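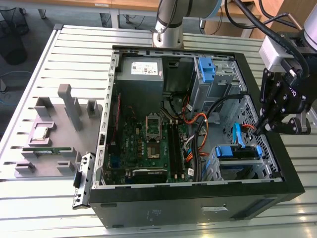

Clearing Out a Home Office Before a Move

By Tharushi Seneviratne
Updated 26th October

The office is usually the slowest room in the house to pack. It is full of small things, and half of them need a decision. When I moved from Brustby to Tromstead I left mine until the end and paid movers to carry boxes of paper I threw out the next month. The steps below are what I did the second time.

Before you start

You will need:

Banker's boxes or other small boxes with lids
A thick marker and packing tape
Zip bags for cables and screws
A shredder, or a shredding drop-off near you
A small screwdriver set
Trash bags

Give it two weekends. Paper takes up most of the first one.

Step 1: Empty one area at a time

Start with the desk drawers, then the shelves, then the closet if you have one. Put everything from that area on the floor and don't open the next one until the floor is clear. Sort into keep, shred, recycle, give away and trash. If you can't decide on something, put it in the keep pile and come back to it at the end.

Step 2: Go through the paper

Tax returns and the papers that back them up go in one box. I keep mine for 7 years, which is longer than many people need. Check the rules where you live, and ask your tax preparer if you run a business from home.

Keep these with you on moving day and do not put them on the truck:

Birth and marriage certificates
Passports
House and car titles
The lease or closing papers for the new place
Medical records you might need in the first month

Old utility bills, expired warranties and manuals you can find online can go. Shred anything with an account number on it. A small shredder overheats if you feed it for long, so do a stack, stop, and do another stack later. I had close to a full closet of paper and ended up taking it to Zavala, the print shop on our old street — they charge by the box.

Step 3: Deal with old electronics

Make a pile of everything with a plug or a battery. Test what you think still works. Bag each power cord with its device and write the name of the device on the bag.

For an old computer:

Copy off any files you want.
Sign out of your accounts.
Shut it down and unplug it.
Take out the hard drive if you are not passing the computer on with it. On most desktops this means removing the side panel, unplugging the drive's cables and undoing a few screws.
Put the screws in a bag and tape it to the case.

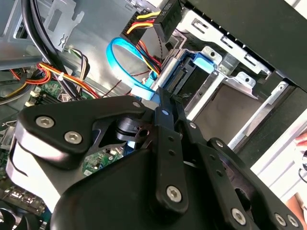

Inside a desktop tower with the side open.

If you are giving the computer away with the drive in it, erase the drive first. Moving files to the trash does not erase them.

Loose batteries and ink cartridges don't belong in household trash in many towns. Look up your town's drop-off list before you load the car, and call ahead about monitors. Ours took printers any day but monitors only by appointment.

Step 4: Take the furniture apart

Measure the desk and the narrowest doorway at the new place. If it won't fit, sell it now. Our desk was a Skurnard with a one-piece top and it would not go up the new stairs. Ognjen Dimitrov, our neighbor, bought it.

Empty filing cabinets completely, or at least the top drawers. Tape the drawers shut with something that won't pull the paint off.

Step 5: Pack and label

Use small boxes for books and paper. Write the room and the contents on two sides of each box, not on the lid, so you can read them when they are stacked. Mark one box OPEN FIRST and put in it:

Router and its power cord
Laptop charger
Scissors, tape, pens
Stamps and checkbook
The folder with your moving paperwork

Load this box last.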